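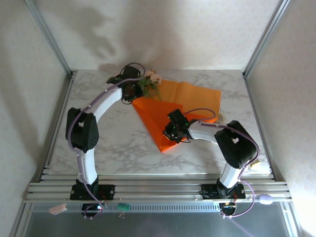
Flowers on a marble-veined white tabletop.

SLIDE 1. Title

Hi everybody, thanks for coming out to the Bunwood library on a cold night. (Wait for the back row to find chairs.)

Talk is called "Breakfast With Oats In It." I've been eating some version of oatmeal nearly every morning for years and I still get excited about it, so if I start talking too fast, wave at me.

Quick check before I start: hands up if you ate breakfast today. Hands up if it was something you looked forward to. The second group is always smaller, and that's the group I want to grow!

SLIDE 2. What we'll cover

Kinds of oats, how to cook them so they taste like food, what to put on top, and cooking ahead. Questions whenever you like. Recipe sheet is by the door, take two if your neighbor couldn't make it.

I'm a home cook who teaches a class, not a dietitian. If your doctor has you on a particular plan, the doctor wins.

SLIDE 3. Kinds of oats

Pass the jars around now. Lids stay on, please, after what happened in Dakdale.

Steel-cut: the whole oat chopped into bits. Chewy, a little nutty, takes the longest. My favorite by a mile.

Rolled, or old-fashioned: steamed and flattened. If you only want one bag in the house, buy this one. It makes porridge, granola, cookies, meatloaf, everything.

Quick: rolled thinner and cut smaller. Softer, fine for a rushed morning. I used to be snobby about these and I've gotten over it.

Instant packets: check the label for sugar. Some are plain, some are closer to dessert. You can mix a plain one with half a sweet one and get most of the flavor.

Gluten question always comes up here. Oats don't have wheat gluten in them but they often get mixed with wheat in the field or the mill. Anyone with celiac disease should look for a certified label and talk to their doctor first, as a few people react even to those.

SLIDE 4. The pan

Okay, the part I love. Toast them! Dry pan, medium heat, keep stirring until the kitchen smells like popcorn and cookies had a baby. Three or four minutes. Then add the liquid (stand back, it spits).

For rolled oats, one part oats to two parts liquid. For steel-cut, one to three, and more if you like it loose. Half milk and half water is my usual. All water is perfectly good if you salt it.

Salt. Say it again, louder. A pinch at the start, even if you're going sweet. Most of the people who tell me they hate oatmeal have only ever had it without salt.

Low heat after it bubbles. Let it sit off the stove with a lid on for a couple of minutes before you serve it.

SLIDE 5. Why it keeps you going

Keep this one short. Oats have a fiber called beta-glucan that thickens up with water, and you can see it happening in the pot, that silky look. It slows things down in your stomach, so a lot of people find they aren't hunting for a snack by mid-morning.

Oats alone can still leave you hungry, though. Add some protein and some fat: nuts, yogurt, an egg, peanut butter. My own bowl without any of that gets me as far as the parking lot.

SLIDE 6. Toppings

Read the room. If they look sleepy, ask for favorites and write them on the board.

Sweet: grated apple and cinnamon, frozen cherries stirred in at the end, mashed banana cooked right in with the oats (no sugar needed, try it).

Savory: fried egg and scallions. Mushrooms and a bit of sharp cheddar. Leftover roasted squash with black pepper. People make a face at this slide and then email me two weeks later to say they've had the egg one four days running!

SLIDE 7. Cooking ahead

Overnight oats: equal parts rolled oats and milk, a big spoonful of yogurt, pinch of salt, into the fridge. I double the yogurt in summer.

Big pot of steel-cut: cool it quickly in a shallow dish, refrigerate, eat within four days. It sets like a brick, don't panic. Splash of milk, warm it gently, break it up with a fork.

It freezes well too. Muffin tin, freeze, pop them out, bag them. I fill the freezer in October and feel very smug until Thanksgiving.

SLIDE 8. Baked oats

Only if there's time. Two cups rolled oats, two cups milk, an egg, a mashed banana, a teaspoon of baking powder, salt. Square dish, 375 degrees, until the middle stops wobbling. Cut into squares. Good cold, great with yogurt.

SLIDE 9. Try this at home

Pick one new thing for the week. Just one. Toasting if you already eat oats, the overnight jar if you don't.

Samples are on the side table: Drela bowl is the savory, Sadowski bowl is the cherry. Nuts in the cherry one, SAY THIS BEFORE ANYONE GETS UP.

Questions, then put the chairs back and return the key.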